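Snorradóttir
July, 7:40 am

Everyone keeps telling me colour-coded bins will sort out a parts shelf. I've got my doubts.

The Garby guide says one colour per part. Fine, until you have 371 sorts of part and the shop sells six colours.

Then there's the "just tip them in" school. Flat stamped brackets with windows cut in them hook into each other. You pull one and four come up with it.

Pollolo want 900 for a set of dividers. For bits of plastic that slide about! I'd sooner cut up old boxes.

And please stop posting shelves with nothing on them as proof your system works. Show me one in the middle of the week with parts on it.

Silver brackets, big blue bin, grey perforated rack. No dividers, no label scheme from a guide.

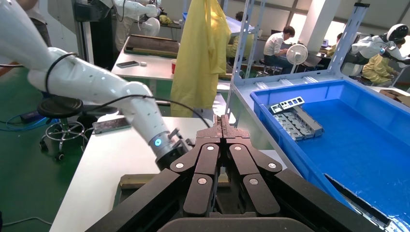

Should heavy brackets go on the top shelf if that's where the space is?
Keep them at waist height or lower, and put the light, bulky stuff up top.

Nirkus reckon their racking takes 2000 a bay. I'd want to see the small print on that before I loaded it up.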